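Atelier partagé – Pinces à main maison, pliage de linge
Forum > Robotique > Vos montages

Prurular
Salut à tous ! Je me lance enfin, après des mois à vous lire. On monte une paire de pinces à main dans notre atelier partagé, pour enregistrer des gestes de pliage et les rejouer plus tard sur un bras. Coques imprimées en 48 heures cumulées (ma pauvre buse), patins souples coulés maison.
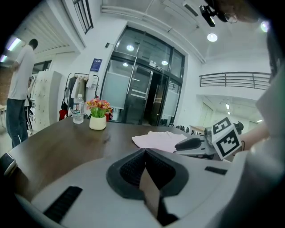 Mon gros souci, c'est le suivi de position. Dès que je tourne le poignet, l'estimation saute de 8 mm, puis revient toute seule. J'ai tout recalibré en mai, sans progrès. Les cubes à marqueurs sont montés directement sur la pince, un petit en haut et un plus gros dessous, et je me demande si le petit sert à quelque chose. Vous feriez quoi ?

Standow
Beau boulot ! Perso je virerais le petit. Deux tailles de marqueurs, c'est deux sources d'erreur, et ton solveur hésite entre les deux.

MacLeish
Pas d'accord avec Standow. Garde les deux, mais vérifie les tailles déclarées dans ta config. J'ai perdu 3 soirées à cause d'un cube mesuré avec la marge blanche...

Prurular
Ah, la marge blanche, je n'y avais pas pensé du tout ! Je regarde ce soir. En attendant, on continue les essais sur du tissu fin, le pire pour les patins.

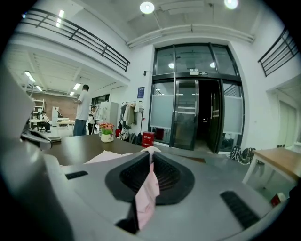 J'ai pris un silicone assez mou et il accroche bien, sauf que les doigts se tordent un peu quand je serre fort – du coup le tissu part de travers. Je pense épaissir la base.

Clullmont
Épaissir, bof. Tu vas perdre toute la souplesse. Mets plutôt une nervure au dos. Et tu plies quoi, au fait ? Des torchons ?

Prurular
Non non, on a visé plus dur, les torchons c'était la semaine d'avant :

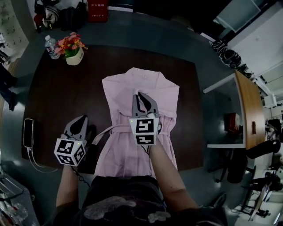
Le vêtement rose étalé avec sa ceinture en travers, les deux pinces en place.

Clullmont
Ok, là je comprends mieux. Avec une ceinture tu cherches les ennuis, enlève-la !

Prurular
Jamais ! C'est justement ce qui m'amuse. Bon, retour du soir : MacLeish avait raison, j'avais bien compté la marge. Config corrigée, le saut est nettement plus petit. J'ai refait 10 prises dans la foulée.
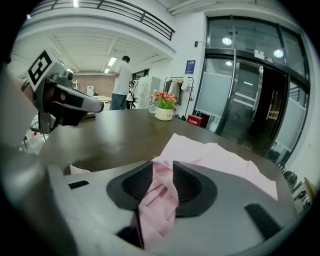 Il reste un décalage entre gauche et droite, que je soupçonne de venir de l'horloge. Je tente une synchro matérielle et je reposte.

Standow
Je maintiens pour le petit cube, mais content que ça avance. Tu partages les STL ?

Prurular
Oui, dès que j'ai dessiné la nervure de Clullmont.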